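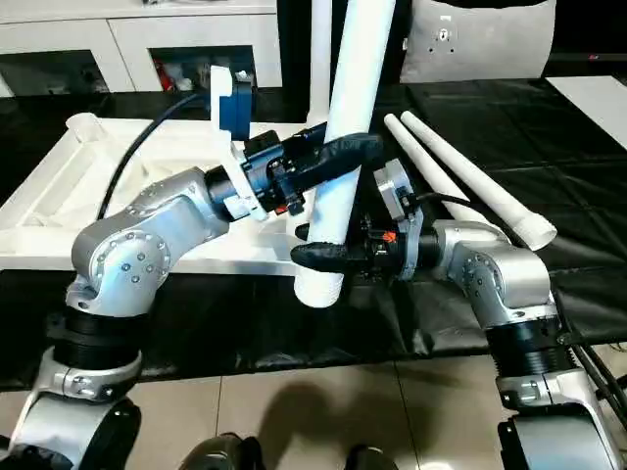 Short Fiction

The Island Ticket

My aunt kept the ferry ticket in a tea box for as long as I knew her. It was from Fladden to Gernow, one way, number 1468, and it was never punched. When she died, the box came to me together with her winter coat and a letter for the landlord.

I am Yu-ting Yu, the same name as hers. My father thought it would please her. She said it only made trouble with the mail.

I went to Fladden in August, when the boats still run every day. At the window I put the ticket under the glass. The young man turned it over and read the back, where there was nothing to read.

"This is very old," he said.

"Is it still good?"

He went to ask somebody. I could hear a radio in the back room, and a woman laughing at the radio. Behind me a family was waiting with a dog and many bags. I began to feel sorry that I had asked.

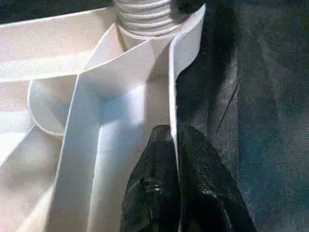 White plastic, close up.

The woman came out herself. She had gray hair cut short like a boy's, and she held the ticket by its corners.

"Where did you get this?"

I told her. She did not say she was sorry, as people do. She asked me if my aunt had been a tall person who sang.

"She was tall," I said. "I never heard her sing."

"She sang on that bench the whole morning. My mother sold her the ticket. Then the boat came, and she stayed sitting there. My mother took her a cup of coffee, and after the coffee she walked back up to the town."

"Who was on the island?"

"A man called Hedlund. He repaired clocks." She gave me back the ticket. "He came across on the next boat to look for her, but by then the bus had left."

The dog lay down on my foot. The family did not seem to be in a hurry now. 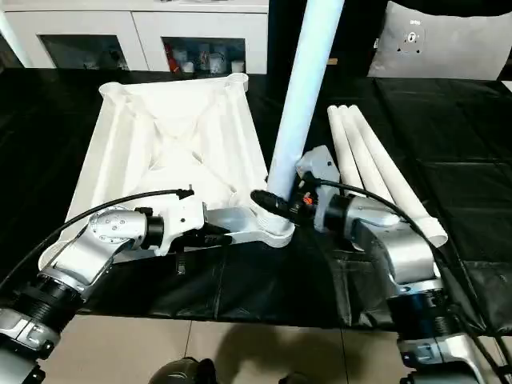 The Crossing

I bought a new ticket, because the old one could not be used and I did not want it used. On the boat I sat outside in my aunt's coat. It was too warm for August, but the wind was strong and I kept it closed.

Gernow has one street. The clock shop sells ice cream today, and over the door you can still read the H and the D. I asked for 2 scoops of lemon. The girl did not know any Hedlund. She had come for the summer only, from Findar, and she missed her friends.

I ate on the harbor wall and tried to remember one song my aunt could have known. Then I hummed something from the radio. When the boat blew its horn I stood up, and I looked in every pocket for my ticket home, and in each one I found hers first.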